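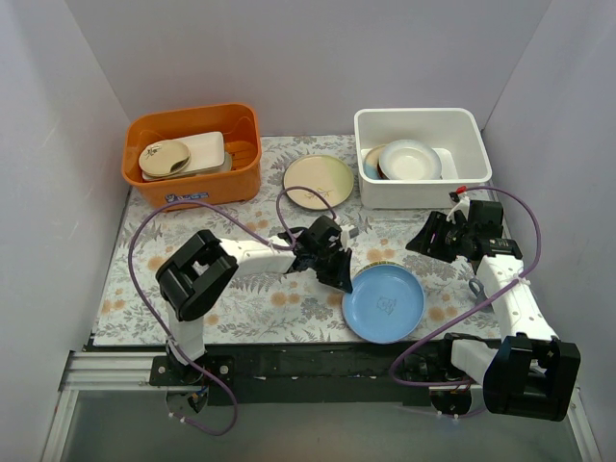 About Jirley

We lend out plates. Mostly plates, also serving dishes, bowls, some platters, the odd gravy boat. You're having people over, you don't own enough to feed them on, you come to us. Two nights is the normal loan. Longer if you ask.

Nothing matches. People ask about that first so it goes first. A white rectangular dish next to a round cream plate next to a light blue one with a little cartoon figure on it. If you want a full set of matching white, a regular party rental place will do you better and we'll happily say so on the phone.

How it started

Chaimae Bouzid had a baby shower to put on and a cupboard with not nearly enough plates in it. Paper ones kept folding under the food. She asked up and down the street, got a stack from every house, and then spent a week working out which plate belonged to who. Some never got claimed. Those were the first of ours. That was 13 years ago, and a couple of them are still going out.

Radwa Metwally joined when the plates outgrew Chaimae's hall closet. She found us the shop on Belhaj Street, put the shelves up, and wrote the lending sheet we still use. It has been photocopied so many times the bottom line is unreadable. The bottom line says please scrape before you return.

What we have

Around 2,000 pieces, in and out. Dinner plates, side plates, deep plates for soup or pasta, rectangular dishes for the middle of the table. Lots with pictures on — plants, birds, cartoon things for the kids. Borrowers get attached. There is a family that asks for the same cream plate every May and we put it by for them.

No glasses. We tried glasses.

Sorting

Most of the work here is sorting. A return comes in, gets washed, then gets laid out on the flowered cloth and split between baskets and bins. Orange basket, white bin, whatever is free. Big dishes go in low and flat if they fit flat, on their edge along the side if they don't. Smaller plates lean on top or against the wall of the bin. Anything we're not sure of stays out on the cloth until someone has looked at it properly for chips.

We run a thumb around the rim. Eyes miss things, specially on the pale ones. Chipped plates don't go back out. They go to Shaimaa Soliman, who makes mosaic tabletops and has first pick of everything broken.

The cloth is there so you can put a plate down without that awful noise. Also we like it. Ferns, orange and yellow flowers. It gets washed when it needs it.

Who's here

Chaimae — bookings, phones, arguments about gravy boats.
Radwa — shelves, washing, the lending sheet.
Balakrishnan Varma — deliveries, and all the heavy lifting. Will carry up stairs. Will mention the stairs.
Shaimaa — broken things, Saturday-type crowds, anything with glue.

Borrowing

Call or come by. Tell us how many people and what you're serving, soup changes everything. The smallest loan is 16 pieces, mixed, and you can swap any you don't like at the counter. Bigger parties please give us some notice, a week is good, two is better.

You don't have to wash. Just scrape, and stack them back in the same bin they came in, large at the bottom. If you break one, tell us. Small charge, no lecture. If you brake more than a few we may want to hear the story.

Delivery is in town only, and out as far as Flolitz if Balakrishnan is going that way anyhow.

Giving us plates

Yes please, within reason. Clean, no cracks, no metal trim. One-offs are welcome, so are the leftovers of a set. Leave them inside the door during open hours and not on the step, we've lost some good ones on the step. We don't take pans or cutlery.

Open mornings from 9, and late afternoon until 6. Closed in between for lunch and washing up. If the light is on, knock anyway.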